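8 min read

4.2 Comparing the two finger sets

Okay, so the part I was most excited about! We ran the same pick task with two sets of fingers, the stock pair that ships with the Zirnivton gripper and the slimmer pair that Elvira Benavides drew up back in February. Everything else stayed put: same arms, same Somberg controller, same gain settings (I wrote those on tape and stuck them to the rack so I'd stop fiddling with them).

In total we logged 2,254 grasp attempts, and 569 of those used the slim set. That split is lopsided, I know. The slim fingers came late, and we lost a good chunk of a day to a loose screw that I kept blaming on the software. We threw out 46 attempts where the controller dropped its connection before the fingers closed, and those aren't in either number.

What did we see? The slim pair was clearly nicer on thin, flat things lying on the table, mostly because it could get under an edge without shoving the whole part away. On round parts the stock pair still won, and I'd reach for it again. The thing I didn't expect was how much the wrist modules mattered. They sit right behind the fingers, so a longer finger changes how close the module gets to the work, and we had to redo the hand-eye calibration 3 times before I trusted the numbers.

Both arms were driven from the same operator station, and the head view (Figure 3) is what the operator had to work with. I like this view a lot for lining up an approach, but it's weak on depth near the fingertips, and the forearms eat up more of the lower corners than I'd want.

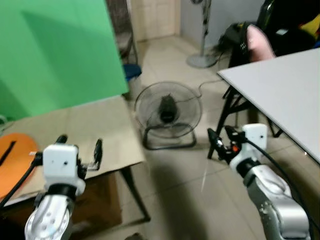

Figure 3. Head view with both arms reaching forward, the cardboard-topped low table at left and the white table at right.

4.3 Cable routing

We tried two routes for the wrist cables, one over the top of the forearm and one along the side. Over the top was quicker to set up, but it tugged on the module whenever the wrist rolled past its midpoint, so the remaining runs used a longer loop with more slack.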